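The robot was the cheap part

Birgit Teuber keeps her budget in a spreadsheet with a tab called "Surprises". In May it overtook the tab called "Hardware", and she has not renamed either.

Teuber runs purchasing at Starnameck, which packs small gift sets for other people's shops: soap, chocolate, the little cards that say somebody was thinking of you. She has spent the best part of a year deciding whether to buy a humanoid to fill trays. When we met she had got as far as a second trial and a third version of the business case.

"The first version was lovely," she says. "It had the price of the robot in it, and the wages we wouldn't need to grow. It took me an afternoon. I should have framed it."

What it didn't have was hands. The seller, Clomano, quotes the arms and body on one line and the hands on another, two pages later, in what Teuber describes as "restaurant wine list" fashion. She had assumed a humanoid came with hands, much as she would assume a car came with a steering wheel. The basic pair would have done for boxes. For packets and cards she was steered towards the jointed sort, with a service plan.

"The service plan is where I started reading slowly," she says. "Fingers are counted as wear parts. So I have a line for fingers. My finance director rang me up to ask if it was a typing error."

She budgets 3000 euros a year for it, and thinks that is low.

Sabine Hamann, who is the finance director in question, takes a drier view. "I don't mind paying for fingers. I mind finding out about them on page 15." She has asked for every quote to be redone on a single sheet, with anything that bends, rubs or needs charging listed by name. Clomano obliged. A rival bidder, Cantero, has so far sent a brochure and a calendar.

Then there is the question of what the thing will be asked to do. Teuber's advice to anyone planning a purchase is to take your own dullest job to the trial, and to refuse all offers of a better one. Hers is packets into a divided cardboard tray. 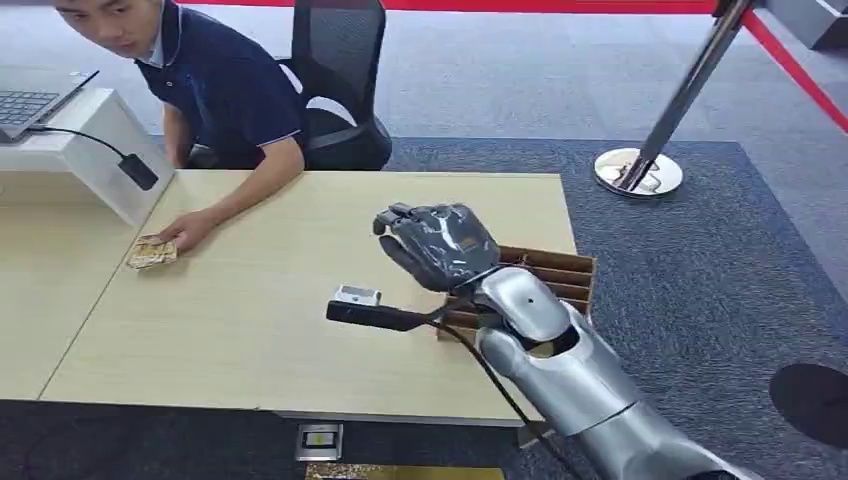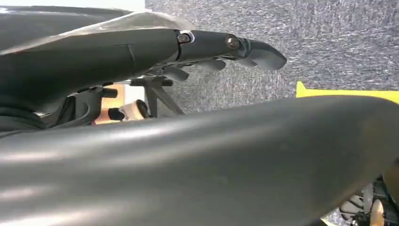
At the table with a cardboard divider tray (first picture), and one of the fingers at close quarters (second).

"They always want to show you something nicer," she says. "It waves. Fine, but I've got 328 product lines and none of them needs waving at."

The trays themselves have gone on the list too. They were chosen for price, by a person, for people, who don't mind if a slot is a bit narrow. A stiffer tray costs more per piece, and Starnameck gets through a great many pieces. Nurhan Toprak, the shift lead, pointed this out at the first planning meeting and was thanked politely. She pointed it out again at the third, and it got its own row.

Toprak has other rows as well. Who resets it at six in the morning? Who is trained, and who covers when that person is off with a cold? She asked for two people trained on each shift and got one and a half, the half being Till Hellwig from maintenance, who has taken it well.

"I was told it would work beside us," Toprak says. "So I asked how wide it is. It's always a good question. We moved a bench on paper, then we moved a door on paper. The door is 1448 euros."

Did any of this put Teuber off? She thinks about it for longer than I expected.

"No. I'd have been put off if we'd found the door afterwards." She is now leaning towards renting for a year - the monthly figure is ugly, but it includes the hands - and buying only if Toprak's shift wants to keep it. Clomano would prefer that she bought. They have offered a discount on a second unit, which she finds touching, given the state of the first.

The decision goes to the board after the summer. Hamann has asked for a single number. Teuber intends to bring her one, along with the tab called "Surprises", printed out in full and stapled.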